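Okelen Tabletop Set — Data Card

Release notes: version 2. Maintained by Annelore Thiele and Jhonatan Apaza.

Overview

The Okelen Tabletop Set is a collection of still images of small tables in everyday use. It covers tea and cold drinks, snacks, light packing, and the ordinary clutter that gathers on a tablecloth over the course of an afternoon. The set contains 2669 images from 45 households and shared rooms. It was compiled for work on household object recognition, table layout, and the written description of domestic activity.

The set is distributed in one part. The earlier division into "served" and "unserved" tables has been withdrawn, as many tables could reasonably be placed in either group.

Contents

Each record consists of one image, one short caption, and one annotation file. The annotation file lists the objects on the table under the category names given below, together with any object that is being held at the time. Objects on the floor, on chairs, or on nearby shelves are listed separately under "surroundings."

Object categories

Drinkware: cups, glasses, mugs, and bowls used for drinking.
Bottles: all bottles, regardless of size. Caps are recorded as on or off only where this is plain.
Trays and plates: any flat piece used to carry or hold food or drink.
Boxes: cardboard, rigid gift boxes, and storage boxes, open or closed.
Table covering: cloths, runners, and mats. The main colors and any printed or woven pattern are noted.
Supplies: tape, scissors, string, pens, and similar items.
Decor: framed pieces, vases, candles, and ornaments.
Electronics: speakers, telephones, chargers, and power strips.

The category "Table covering" was added in this version at the request of Hildegard Böttcher, whose review found that patterned cloths were a frequent source of labeling errors. Lettering and large flowers printed on cloth had in several records been entered as separate objects. These entries have been corrected.

Selection of rooms

Households were invited through the Zulus and Rocha neighborhood lists in February. Participants were asked to leave the table as they would normally use it. Cloths were not straightened, food was not removed, and items that had come to rest on the table for other reasons were left in place. The compilers consider this mixed use to be the main value of the set — a drinks table is often a packing table as well.

Low tables account for some 70 percent of the records. The remainder show dining tables and kitchen counters.

Annotation procedure

Annotation was carried out by Fongchan Suksawat and Detlef Ruppert working independently. Where the two lists differed, the record was discussed and a single list was agreed upon. The following rules apply:

Liquids are described by color only. Annotators do not name a drink unless a readable label identifies it.
Food is entered as "food" when its kind cannot be determined.
An object held above the table is entered as "held" and is not assigned a position on the cloth.
Stacked or leaning objects are entered individually, with a note of the object that supports them.

Sample record

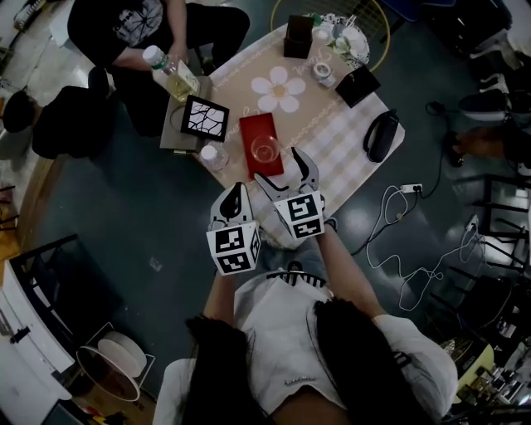 Low table with checkered cloth: glass cup on red tray, bottles, boxes, tape, and a plate of food.

Category entries for the sample record include drinkware (clear glass cup, a little amber liquid), table covering (beige and white checks, large white flower, cursive lettering), decor (framed piece with crackle pattern, leaning on a cardboard box), and electronics (black speaker with strap). The larger bottle, half filled with pale yellow liquid, is entered as "held." The power strip and cables are listed under "surroundings."

Known limitations

Clear glass and clear plastic are the materials most often confused, particularly on pale cloths. Small supplies that lie against a box of the same color may be missing from the lists. The set contains few outdoor tables and should not be relied upon for that purpose.

Use and citation

The set may be used for research and teaching. Redistribution of single records is permitted with the caption attached. Users are asked to cite the Okelen Tabletop Set by name and version number, and to send corrections to the maintainers with the record number and the category concerned.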